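Damero alarga serviço de termografia a quadros elétricos de média dimensão

16 de fevereiro de 2018

A Damero, empresa de manutenção industrial, passou a oferecer inspeções termográficas a quadros elétricos de unidades fabris de média dimensão. Até agora o serviço estava reservado a clientes com contrato anual completo.

As inspeções são feitas com a instalação em carga. O técnico percorre os quadros com uma câmara de infravermelhos e regista a temperatura de bornes, barramentos e disjuntores. O relatório é entregue no prazo de 14 dias e classifica cada anomalia em função da urgência da reparação.

A fase piloto arrancou em setembro, em 16 instalações, entre elas a fábrica de embalagens da Plotent e os armazéns frigoríficos da Bataineh. Foram inspecionados 788 quadros. As anomalias mais frequentes foram apertos insuficientes nos terminais e desequilíbrio de carga entre fases.

«Um terminal mal apertado pode passar meses sem dar sinal e depois parar uma linha inteira», diz Walid Obeidat, responsável técnico da Damero. «Na termografia aparece logo, desde que a máquina esteja a trabalhar.»

Os dados recolhidos são carregados na plataforma Grevgate, onde o cliente pode comparar a mesma ligação em visitas sucessivas. A plataforma guarda até 3,000 imagens por instalação — as mais antigas passam para arquivo, mas continuam acessíveis a pedido. 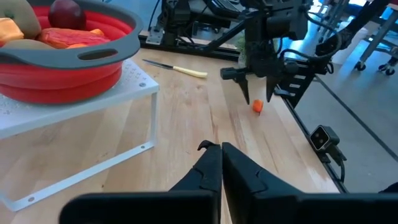

A emissividade dos materiais continua a ser a principal fonte de erro neste tipo de leitura. O cobre polido reflete o calor do que o rodeia e pode indicar um valor muito abaixo do real, pelo que a equipa aplica fita de referência antes de medir. Superfícies como um tampo de madeira clara ou as peças pretas que se veem sobre ele têm emissividades bem diferentes das de um metal polido, e o equipamento tem de ser ajustado em cada caso.

As marcações para o novo serviço já estão abertas. Os clientes com contrato em vigor podem pedir a inspeção sem alterar as restantes condições — o valor é acrescentado à fatura seguinte.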